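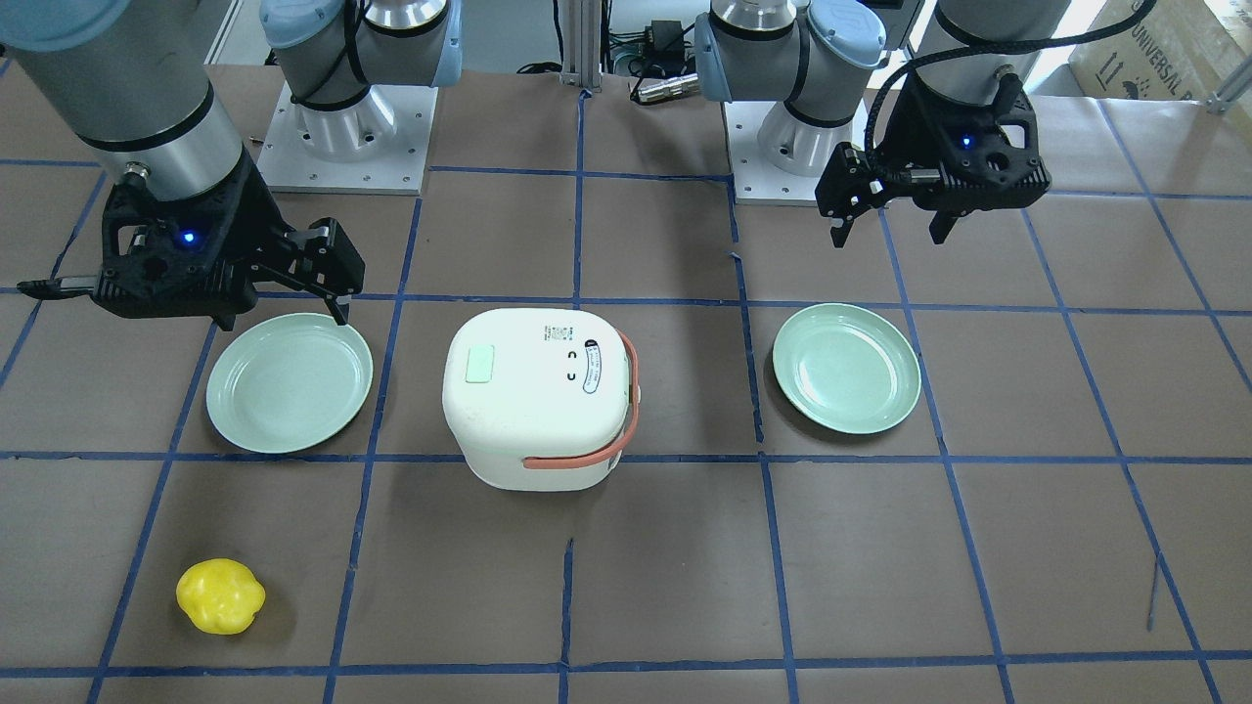 Remedios Lumanlan asked on the project list whether a record with no soak time should be read as "not soaked" or as "not written down." It means not written down. Unsoaked rice is entered as zero, and the field is left blank only when the contributor gave no answer. Releases before November mixed the two, so older copies should be replaced.

Vorkent Rice Log – data card

Last revised 15 April 2018

Summary

The Vorkent Rice Log is a table of home rice cooking records. Each row is one batch: the kind of rice, the dry weight, the water added, soak and rest times, and a texture score given by the person who cooked it. The current release holds 763 rows from 24 households. It was put together to compare water ratios for small batches, where the ratios printed in cookbooks tend to come out dry.

The log is not a test of appliances. Brand and model were left out of the form on purpose, and free-text comments naming a product were edited before release. 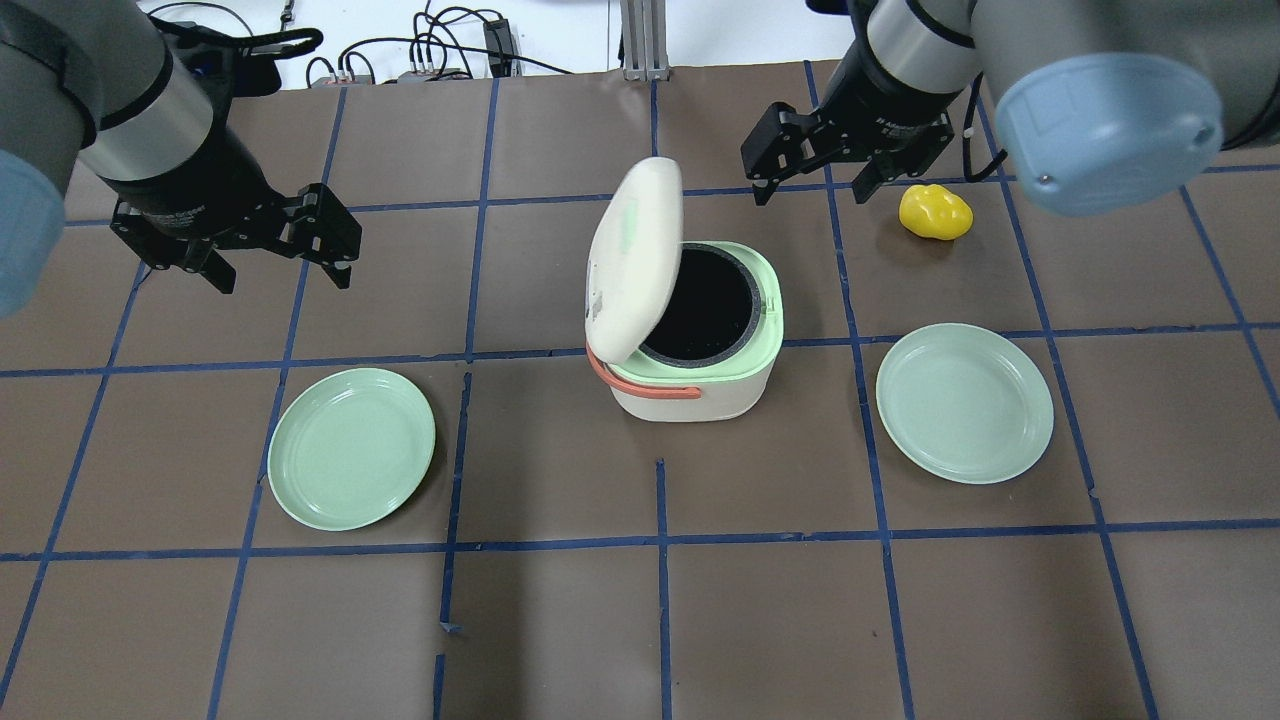

Files

batches.csv – main table, one row per batch
households.csv – altitude band and water hardness, keyed by household code
rice_types.csv – lookup table for the rice codes
CHANGES.txt – corrections by release

All files are UTF-8 with comma separators. Decimal points only. The first line is a header.

Fields in batches.csv

batch_id: integer, never reused. Gaps are withdrawn records.
household: code, matches households.csv.
rice_code: matches rice_types.csv. Parboiled rice has its own code and should not be pooled with plain long grain.
dry_g: dry weight in grams, before rinsing.
water_g: water added, in grams. Water held by the rice after rinsing is not included.
soak_min: see the note at the top.
vessel: cooker, pot or other.
rest_min: minutes between the end of heating and opening the lid.
texture: whole number from 1 (hard) to 8 (mushy).
comment: free text, may be empty.

How the records were made

Contributors weighed rice and water on their own kitchen scales. Graça Figueiredo wrote the form and Valter Cardoso entered the paper sheets from the Meireles group. Those sheets gave water in cups. They were converted with the cup size each household reported, and the converted rows carry the word "cups" in the comment field. The conversion adds an error that we have not measured.

Texture was scored before the meal, on rice taken from the middle of the batch. Scorers were not trained against a reference, so compare scores within a household first. Means across households are weak evidence. 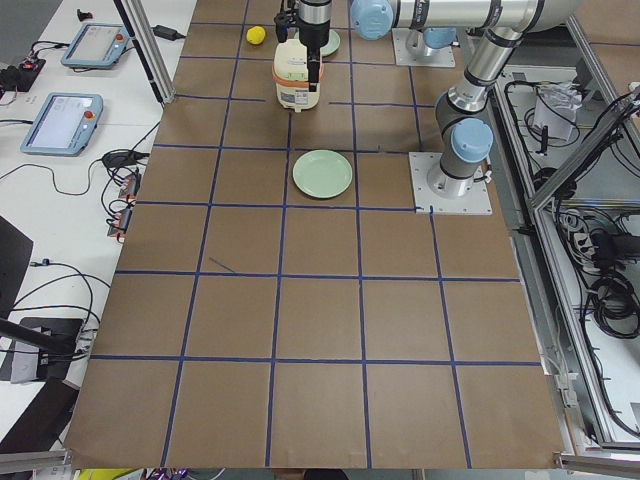 Known problems

Brown rice is thinly covered and comes mostly from two households.
Rinsing was never recorded as a field. Some comments mention it.
The Skesuvetti households are all in the highest altitude band, so altitude and rice type cannot be separated there.
A few rows have water_g lower than dry_g. These were checked with the contributors and are correct – the rice had been soaked and drained first.

Using the data

The ratio most people want is water_g divided by dry_g, grouped by rice_code and vessel. Drop the drained rows before taking a mean. The script ratio.py does this and writes a small summary table. It needs only the standard library.

License and contact

Free to reuse with credit to the Vorkent Rice Log. Send corrections to Tiago Rocha with the batch_id and the field in question. Raghavendra Venkataraman keeps the mirror at Brudier, which may lag behind the main copy by a release.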